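Subject: Re: [snackswap] First box - how full do you pack it?
Date: Wed 4 March
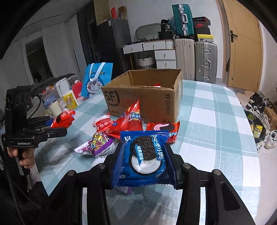 Oh, I am so glad somebody asked this, because packing is my favorite part of the whole swap and I have opinions! I've sent 13 boxes through this list now and I still get the good snacks out days ahead just so I can move them around on the table.

> I signed up for the April round and this will be my first box. I have
> a pile of stuff and no idea how to go at it. Do I fill the thing to
> the top? Do chips even survive? I was also thinking of leaving out the
> Oreos, since my match can buy Oreos at any gas station. And is it OK to
> reuse a shipping box with some other company's name on it?

Taking these in a funny order, because the Oreo one made me sit up.

Please don't leave out the Oreos! If yours come in packets with Chinese lettering on the front, they are exactly what your match wants. I have a blue packet and a red-and-white one set aside for this round, and I would be thrilled to open a box and find either. It's the familiar thing in different clothes. My match two rounds ago wrote me a whole page about a cookie she could have bought at the corner store, and the page was mostly about the wrapper, which she flattened and stuck on her fridge. If you have two different colors, send both. People love a side by side.

Reusing a box is fine, and most of us do it. Mine this time is an SF Express one, plain brown cardboard, a nice size. Cover any old labels and barcodes completely (a sheet of paper and wide tape, all four edges) and write the new address big. The only boxes I won't reuse are ones with a soft corner. Push on each corner with your thumb before you put anything in. If it gives, use that box for recycling and go find another.

Now, how full. My answer is full enough that you can hear nothing when you tilt it, and no fuller. If you have to lean on the flaps to get them shut, take something out and save it for next time. I ruined a really beautiful bag of shrimp chips once by leaning. They were crumbs before they left my kitchen.

Which brings me to chips! Yes, they survive, if you treat them as the last thing in. I lay everything out first and sort it by how much I'd mind sitting on it. Hard candy and anything chewy goes on the bottom, flat. Then cookies, on their edges along the walls of the box, so the packets hold each other up. Then the small single-serve packets get tucked in wherever there's a gap - these are the best padding there is and your match gets to eat the padding. Chip bags go in at the very top, lying down, with one sheet of crumpled paper over them. Don't poke a hole in the bag to let the air out. I have seen this advice on other lists and you will be mailing somebody stale chips.

A few other things I wish I'd known for my first one:

Put the candy in a zip bag of its own, even if it's sealed. One split bag of sour gummies and everything in the box has sugar on it, including your nice note.

Skip chocolate in the April round unless your match lives somewhere cool. Cream-filled cookies have always been fine for me. A plain bar of chocolate, less so.

Write what things are! If your match can't read the front of the packet, half the fun is the guessing, but the other half is finding out. I stick a little number on each packet and put a list in a sealed envelope, so they can guess first and check after. Be sure to put allergens on the OUTSIDE of the envelope, please, in big letters. Peanuts, milk, wheat, shellfish, all of it.

Weigh it before you tape it. My Girik scale is an ancient kitchen one and the platform is tiny, so I stand a bowl on it, zero it out, and balance the box on the bowl. It works. I aim for under 1,000 grams because of where the price jumps for me, and I have had the numbers read 1,086 and had to sit there deciding which 86 grams to give up. (It was the seaweed. I ate it. No regrets.)

About gift bags, since somebody brought those up last month: I adore them, and I have a Doraemon one out right now that I can hardly stand to part with. But a gift bag inside a mailing box gets creased, handles and all. If you want to send one, empty it, fold it on its own creases and lay it flat against the side. Your match can load it back up and hand it on to somebody else.

And do take the time to lay it all out on a table before anything goes in. I use the plaid cloth because it cheers the whole thing up, and I always see right away that I've got too much red or too much salty and want to swap something out. That's usually when I head back to the Zuswood market for one more bag of something purple.

What are you sending, anyway? Post your list when you have it! And if anyone has a good spicy suggestion that isn't chips, I have one gap left along the wall of my box and it's bothering me.

Happy packing,
your Sekudden snack person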